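Jelínek Web Services - Infrastructure Meeting, April

Present: Zdeňka Kopecký (chair), Rostislav Šimek, Zuzana Polák, Inmaculada Arrieta (minutes)
Apologies: Viera Kratochvíl
Meeting opened 2:05 pm

1. Previous minutes
Accepted with one correction. The DNS change for Iltov was done by Zuzana, not Rostislav.

2. Certificate renewal on Pletness
The automatic renewal failed twice in March. Rostislav traced it to the redirect rule added when the site moved to the new host. The rule sends every plain HTTP request to the login page, including the validation request from the certificate authority. He has added an exception for the validation path and a manual renewal went through. The scheduled job has not run yet under the new rule.
Zuzana asked whether the staging slot has the same rule. It does. Rostislav to copy the exception across.
Action: Rostislav

3. Log storage
The application logs on Gasumness have grown to 422 files. The cleanup script skips any file with a space in its name, and the reporting module writes all of its files that way. Agreed to rename at the source and leave the script alone. Logs to be kept for up to 3 months, then archived.
Zuzana would like the archive in a separate storage account with its own access key - agreed.
Action: Zuzana

4. Upload errors
Customers on Iltov are getting a 400 error when they attach a file with an accented character in the name. Inmaculada can reproduce it in one browser only. The header looks to be encoded differently there. She will test with the older version of the upload library before anything is changed in production.
Action: Inmaculada

5. Shared passwords
Two deployment logins are still shared. Zdeňka wants individual accounts set up before the next release. Viera has the list.
Action: Viera

6. Other business
None. Meeting closed 2:50 pm. Next meeting in May, same time.
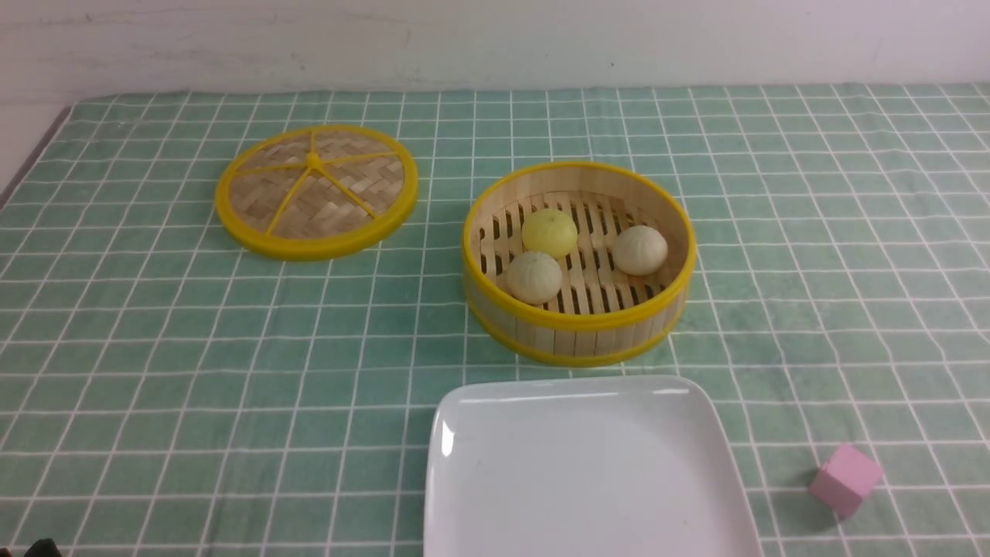 Viera Kratochvíl: Read these this morning. On item 5, the list is out of date - one of those logins is also used by the nightly build on Pletness, so please don't disable it until I've moved the build to its own account. I can do that this week.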